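4.2 Does a shared table stay tidy?

Earlier writing on shared tables tends to assume that small items drift back to a home position if people are given one. The Vatbridge handbook says so outright, and Dobos repeats it with little support. We doubt it. In our own notes the things that came to rest near the far edge of a table were mostly the things people had last reached across with, and a marked spot made little difference to where they ended up.

Part of the trouble is what gets counted as tidy. Nel scored a table as clear when no item lay within a hand's width of the near edge. By that rule a table with a cup, a bottle and a cloth pushed to the back passes, and one with a single cup in the middle may not. The Gostard checklist has the opposite fault — it fails any table with anything on it, which makes nearly every working table a failure and tells us nothing about how people use the space.

We looked again at 40 of the tables scored in September, using both rules. The two agreed on seven of them. That is a poor basis for the strong claims made in the Corkamari report, and we would not lean on either score alone.

Figure 3 shows the kind of table on which the rules part ways. A red cup and a tall black bottle stand near the far edge, with a flat beige item a little further along, while a blue cup sits closer in. A reader may fairly ask whether the blue cup is in the way or simply in use. A still picture cannot settle that, and we are wary of scorers who say it can.

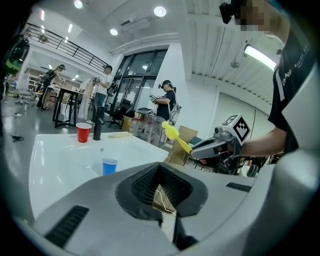

Figure 3. Cups and a bottle on a white table in a shared workspace.

4.3 Limits of the scoring

Both rules ignore people. A table with someone standing at it is scored exactly as if the room had been left for the night, and we think this explains some of the odd results in the Vass data. Dobos has argued that the effect washes out over a large enough sample. Perhaps it does, but his own sample came from one building, and the raw scores have not been released.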